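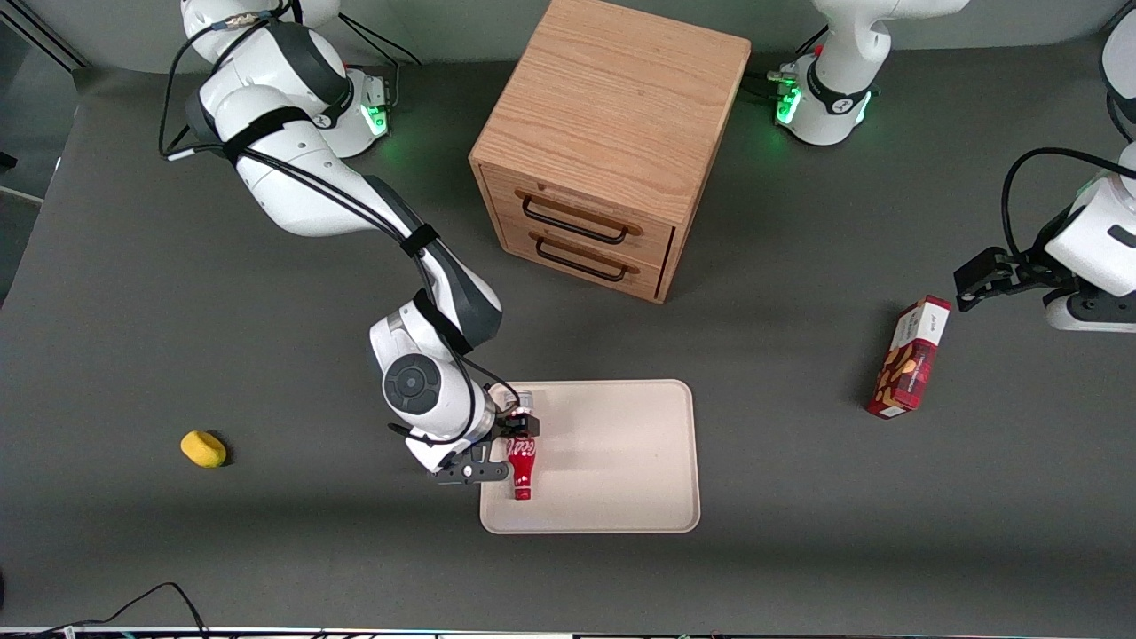

Tallden asked us, when the last report went in, whether a tray and a little set of drawers really needed a whole season of funding, and I have been turning that over ever since, because it's a fair question and deserves a proper answer.

So, to the drinks station. As you'll remember, your grant was to help us set up a self-serve corner in the Pikari lounge, where families wait during the long afternoon appointments. We had been making do with a trolley that had one bad wheel and a habit of rolling toward the door. Your 200 dollars for fittings went further than we'd hoped!

The cabinet is the small cube one in light oak, with two drawers, one above the other, and dark bar handles that are easy to get hold of if your hands are stiff (we did try round knobs first, and they were not loved). Straws and serviettes live in the top drawer, bottle openers and spare labels in the bottom. The tray is the cream one with rounded corners and a shallow rim. We went back and forth on the rim for longer than I'd like to admit. A deeper one hides the labels on the smaller bottles, and a flat one lets everything slide, so shallow it was, and we're very pleased with it against the dark grey tabletop.

For the layout we've been working with small plastic bottles of soft drink, Coca-Cola mostly, stood upright and filled in from the left end. The tray takes 16 bottles without crowding. We had put 20 in the proposal, which was optimistic of us, and I've corrected the figure in the attached budget.

Still to do: a second tray for the Gallardo room, which is on order, and felt pads for the underside of the cabinet so it doesn't mark the table. Jireck have quoted for the pads and the price is well within what's left. We'd also like a small sign asking people to bring their empties back, in four languages if the translations come through in time.

I expect to have both rooms finished by May and will send the receipts along then. Thank you again for your patience with us, and do drop in for a cold drink if you're passing.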